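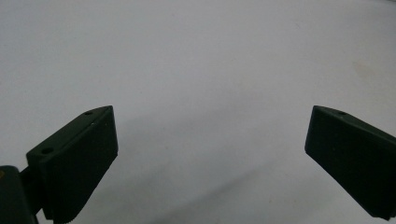
3. How households in Clenholm talk about their shared meals

When we first began visiting kitchens in Clenholm, we expected people to tell us mostly about food. They did tell us about food, and at generous length, but what they came back to again and again was the hour before the food: who gets home first, who puts the water on, who is allowed to lift a lid and taste. We have come to call this stretch of time the waiting hour, a phrase we borrowed from a retired bus driver who used it in our second interview and who was kind enough to let us keep it.

The survey went out to 1,000 addresses in Clenholm and the neighboring town of Skollbridge, and 121 households agreed to keep a meal diary for us through April. The diaries were simple. We asked people to write down when they sat down, who was at the table, and anything else they cared to mention. Many of them cared to mention a great deal (one diary came back with a second notebook tied to it with kitchen string), and we are grateful for every page.
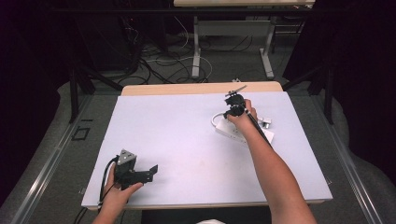 Afonso Bragança
Lecturer in Household and Community Studies

3.1 The waiting hour

Earlier work on family meals has tended to start the clock when people sit down. That makes good sense if the question is how long a meal lasts, but it leaves out a good deal of what our diary keepers thought was worth writing about. Children did homework at the counter during the waiting hour. Neighbors dropped by to return dishes and stayed to talk. In Skollbridge, where the evening shift ends later, the waiting hour often stretched past eight, and several families ate a small first supper of bread and soup so that the real one could be shared with whoever was still on the way home.

We want to be careful here. A diary is written by one person, and that person is very often the cook. What feels like a warm and crowded hour to the one stirring the pot may feel like plain hunger to a teenager upstairs - and in the few homes where a younger member kept a diary of their own, the two accounts did not always match. We return to this in Section 5.

3.2 Seats and habits

We sorted the diaries into 3 groups by how the seating was described: fixed, loose, and mixed. Fixed seating was the most common by far in homes with grandparents present, and people defended it with real feeling. "That chair is my mother's even when she is away," wrote one diary keeper, and we found much the same thought in other diaries, in other words.

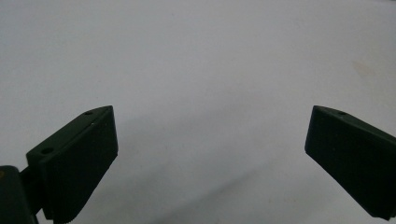 Figure 2. Pale, plain surface with a soft gray shadow toward the lower center.

Loose seating went along with smaller households and with people who ate at different times on different days. Mixed seating is harder to sum up. In most of these homes the adults kept their places and the children moved, though one family did it the other way around and seemed quite happy with it. We had hoped to say more about guests, but the diary form gave them only a single line, and that was our own mistake. The form planned for the next round has a full page for visitors, with room to note where they were asked to sit and where they ended up.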